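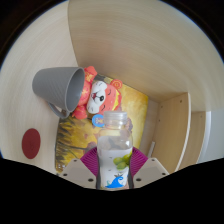

Petite bouteille transparente, étiquette aux fruits verts, et le lion couché derrière.

1/ Tri du coin jeux ce matin. Je garde les bouteilles en plastique pour la marchande des enfants, à condition qu'elles aient encore leur bouchon.

2/ Celle-ci reste. Le bouchon à visser est strié sur les côtés, ça aide les petites mains. Je laisse aussi l'étiquette, avec sa vague bleue en bas : les enfants s'en servent pour choisir leur « parfum ».

3/ Limite fixée à 6 bouteilles. Le reste part au recyclage. L'an dernier on était montés à 35 et le bac ne fermait plus.

4/ Le lion rouge corail aux yeux fermés va dans la caisse des animaux. Ma fille l'appelle Colline, ne me demandez pas pourquoi.

5/ Prochaine étape en avril : les puzzles. Je prends vos idées de rangement.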